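Service Robotics for Beginners
Handout 7: Can machines do the chores yet?

Lecturer: Helmi Heinonen
Reading for this handout: course reader, pages 314 to 338
Written answers to be handed in by 1st March

1. What we mean by a chore

In the last handout we looked at machines which repeat one movement in one fixed place. A chore is different. The work itself is simple for a person, but the place changes every day. The cup is on another shelf, the cloth is folded in another way, somebody has moved the chair. When I say "chore" in this course, I mean a task that an adult can do without training and without thinking much.

A shop floor has chores too. Sorting returned parts, wiping a bench, putting screws back in the correct drawer. They are usually left out when a firm describes its automation, and for this reason I ask you to look for them when you make your visit in October.

2. What works today

Vacuum cleaning of a flat floor. Moving closed boxes along a known path. Picking one kind of object from a bin, if the light is good and the object is stiff.

Rhea Gatchalian visited the Okorex packing hall for her project and wrote down every stop of the line during one shift. The line handled 838 parcels and a person had to come and help 26 times. Most of these stops were caused by soft bags. Please read her table before you do exercise 2.

3. What does not work well

Soft things (towels, plastic film, cables). Transparent things. Tasks where one hand must hold and the other must work, such as opening a jar or threading a belt. Also tasks with a long order of steps, where a small mistake in the second step is noticed only in the last one.

Orhun Gezer asked in class whether a better hand would solve this. Partly. A five-finger hand is expensive and breaks easily, and many laboratories prefer a simple gripper with two fingers. With two fingers you can already fold a shirt, if the movement is good. So the question becomes where the good movement comes from.

4. Learning from people

One way is to write the movement by hand in a program. For chores this takes too long. Another way is to let a person do the task while the movement of both hands is recorded. The person can steer a robot from a distance, or can carry the gripper in the hand and work with it directly. Square printed markers on the gripper help the cameras to find its position.

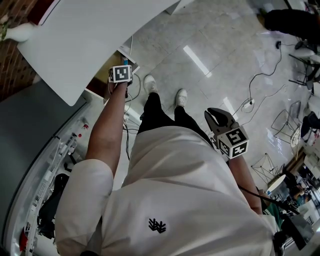
Can a household robot replace a cleaner at present?

For a whole flat it cannot. It can take over single tasks, for example the floor, and a person must still prepare the room and finish the corners.

5. Exercises

1) Choose one chore from your own home. Write down its steps and mark the step where you think a two-finger gripper would fail first.
2) Using the Okorex table, decide which stops could be avoided by changing the packing and which need a better machine.
3) Bit-na Pyo and Jovita Escobedo disagreed about whether a dishwasher is a robot. Take one side, half a page.

Bring exercise 1 on paper, please.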